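Okay, small thread, because people keep asking how the compressor saga at our shop ended.

Quick recap: we run one old Plarard screw compressor for the whole floor. In June it started kicking in every 4 minutes, all day, even over lunch. Our power bill looked like a phone number.

Kristóf Kerekes wanted a bigger machine. The quote from Carkard came to $2,971 just for the receiver tank and fittings, and that was before anyone said the word "compressor." I nearly fell off my stool! 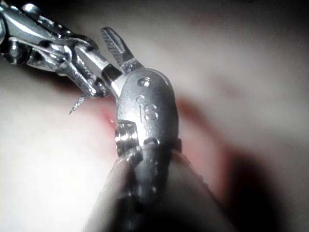 So I asked for one weekend with the lines charged and the tools off (I also brought donuts, which helped). Soapy water, a flashlight, and me crawling along the back wall like a raccoon.

Found 10 leaks. TEN. Most were push-in fittings somebody had cut the hose crooked for. One was a drain valve stuck half open, hissing away behind the Haworth press where you can't hear a thing on a normal shift.

Parts bill was $216, mostly new Clekance couplings and a decent drain. Yvonne Furnival signed it off before I'd finished my sentence.

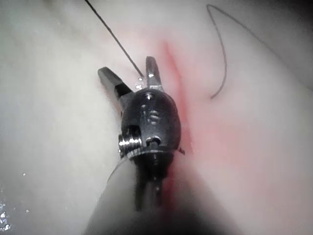 Close-up, jaws open.

Monday-morning me was nervous, but the Plarard sat there quiet through the whole coffee break – first time in months. Jordan Whiteley came over to ask if it was broken, lol.

We also dropped the line pressure a little. Only the paint booth grumbled, and they got their own regulator.

Next up is the dryer, which spits water whenever it's humid. If you've fixed one of those on the cheap, please tell me how – I'm all ears and I still have donut money.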